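Toilet keeps running for a minute or so after every flush – what do I try first?

Hi all, first post. We moved into a place in Drultham in June and the upstairs toilet hisses long after the flush is done. I've jiggled the handle till my wrist hurts (it helps maybe half the time!). My water bill went up by around 50 dollars and I'd love to not call a plumber. Is this the flapper or the fill valve?

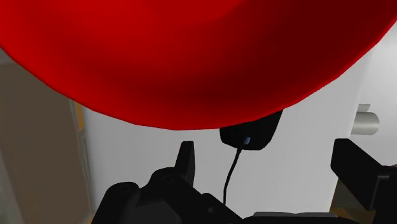 2 min read

Şükran Avcı
Had the same hiss in our old house in Arkden. Put a few drops of food coloring in the tank, leave it alone for half an hour, then look in the bowl. If there's color in there, it's the flapper. Mine had gone stiff and wavy at the edge, and a new one took me 7 minutes to swap, including the time I spent hunting for the shutoff. Check the chain too – mine was so short it held the flapper open a hair.

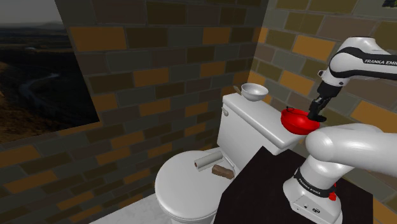
Ekrem Sezer
Neighborhood Helper, 600 replies

What she said, but take the lid off first and look at the water level. If it's running over into the tall tube, the float is set too high and a new flapper won't do a thing. Turn the screw down a bit and flush again. And put the lid on a towel, please, I cracked one on a tile floor and paid way too much for another.

Duman
just call a plumber, mine charged 200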